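Keeping the Lubricant Clean: A Conversation with a Plant Maintenance Lead

06/04/2023

The maintenance lead at the Larudach bottling plant has spent 22 years on rotating equipment, the last 11 of them responsible for lubrication. Asked where most bearing failures start, the answer is short: "In the storage room. The drum is left open, or the transfer can is dirty. By the time the oil reaches the gearbox, it already carries the particles that will wear it out."

The plant buys its gear oil in drums from Olora. New oil is sampled on arrival, which many sites skip. "People assume new means clean. We filter every drum before it goes into service, and we record the particle count before and after."

Grease gets a separate procedure. Each grease type has its own gun, marked by color, and the fitting is wiped before and after use. Overgreasing remains the most common error. "A motor bearing needs a calculated quantity at a calculated interval. Pumping until grease comes out of the seal is a good way to lose the seal."

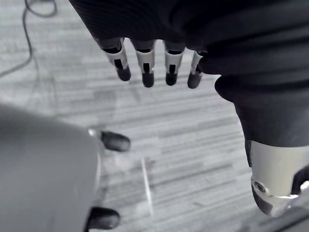 Photo: Stasiv Technical Review

The interval calculation takes in shaft speed, bearing size, temperature and contamination. At Larudach there are 404 lubrication points on the register, and the list was rebuilt last December after an audit by the parent company's Donddale office. Almost 30 of the points had been carried over from machines that were no longer installed.

"The register was the weak part. Technicians were signing off points that did not exist, and a few real ones had never been entered."

On synthetic oils, the lead is cautious. They are used where temperature requires it, and mineral oil stays everywhere else. Mixing the two during a changeover is allowed only after a compatibility check and a flush.

Asked what a smaller plant should buy first, the lead names desiccant breathers and sealed transfer containers, then a basic sampling kit. Software can wait. "A spreadsheet is adequate if someone keeps it current. We ran on one for years."

The next change at the plant is a revised sampling port on the conveyor gearboxes, so that oil can be drawn at mid-level with the unit running. The drain plug samples used until now pick up settled material and read high.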